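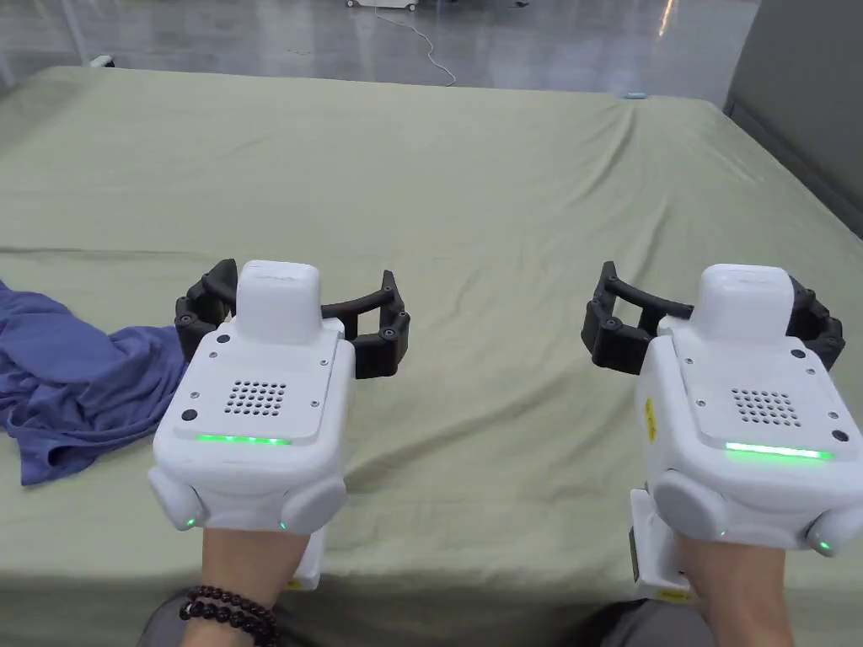
Flurine Flat Sheet, Olive, Queen: Long-Term Review

Posted 2023-10-08

The Flurine is a plain-weave cotton flat sheet sold in single pieces, with no pillowcases and no fitted partner. I bought two in olive, both queen size, and paid full price for each. One went into regular use on a bed. The other has served as a table cover, a dust sheet and a spare. Both have been washed on the same schedule so that any difference between them comes from wear.

Construction

The fabric is a one-over, one-under weave with a matte face. It has none of the sheen of sateen and none of the diagonal rib of twill. Held up to a window, it shows an even weave with an occasional thick yarn, which is normal at this price. I found one slub near the head hem of the first sheet and left it alone. Picking at a slub makes a hole.

The side edges are selvage and the top and bottom are hemmed. The head hem is wide, the foot hem narrow, and both are closed with a single row of lockstitch. Stitch length is consistent except at the corners, where the machine operator has backtacked over four layers of cloth and the thread has bunched. One of those corners started to lift after the sixth wash. I restitched it by hand and it has held.

The label is sewn into the foot hem at the left corner. It is a satin label with cut edges and it scratches. I removed mine with a seam ripper.

Shrinkage

The packaging says to expect some shrinkage and gives no number. I marked a square 20 inches on a side with laundry pen, near the center of the cloth, and measured it again after each of the first few washes. Nearly all of the change came in the first one. The lengthwise direction lost more than the crosswise direction, as plain weaves tend to do. After the third wash I could no longer measure any movement with a steel rule and stopped checking.

The finished size is still large enough to tuck at the foot of a standard mattress. On a deep mattress with a topper, the side drop is short. Anyone with that setup should go up a size.

Color

Olive is a difficult shade to keep. It is usually a mix of dyes that fade at different speeds, and cheap olive goes brown or gray within a year. The Flurine has moved slightly toward gray on the top surface of the bed sheet. The spare, stored folded between uses, is closer to the original. Side by side the difference is visible in daylight and hard to see under a lamp.

The first wash released a fair amount of dye. I ran it with an old white washcloth, and the washcloth came out pale green. The second wash left no further mark. Wash it alone once, then with darks.

Wrinkling

Wrinkling is the weak point. Plain-weave cotton with no resin finish creases when folded and keeps the creases. The fold lines from the package were still there after two washes, and a sheet stored in a cupboard for a week will show its grid when opened out. Pulling it tight does not remove the lines. It moves the puckers somewhere else.

I tried three ways of dealing with this. Line drying with the hem doubled over the line gave one hard crease and otherwise a fairly smooth cloth. Tumble drying on low and removing the sheet slightly damp gave soft, shallow wrinkles all over. Ironing on the cotton setting with steam gave a flat result that lasted one night. The second method is the one I kept.

The Hitura percale, which I used for two years before this, creases less and feels crisper. It also costs a good deal more, and mine wore through at shoulder height. The Gilchrist blend barely creases at all but pills, and it traps heat. Of the three, the Flurine is the one I would choose for summer.

Feel and temperature

New, the cloth is stiff and slightly papery from the sizing. That washes out over the first month. It does not become soft in the way brushed cotton is soft – it stays dry and a little coarse to the hand. It breathes well and does not cling.

Use as a cover

As a throw for a table or workbench, the weight is adequate. It hangs straight, and small items set on it do not slide much. It is not padded and will not protect a finish from heat or a dropped tool. Lint is low after the first few washes. Pet hair sits on the surface and comes off with a damp hand.

Oil stains are the exception. A spot of machine oil on the spare survived dish soap and two warm cycles. It came out with Brurnanov stain bar, left on overnight, at the cost of a slightly lighter patch.

Care summary

Wash warm, not hot. Skip fabric softener, which coats the yarn and makes the cloth slower to dry. Do not use bleach of any kind on the olive. Fold along different lines each time it is stored.

Verdict

Good cloth, average sewing, fair color retention, poor wrinkle resistance. I would buy it again in white or natural, where fading is not an issue. In olive I would buy it for a guest bed or a table, and I would check the corners of the hem before the return window closes.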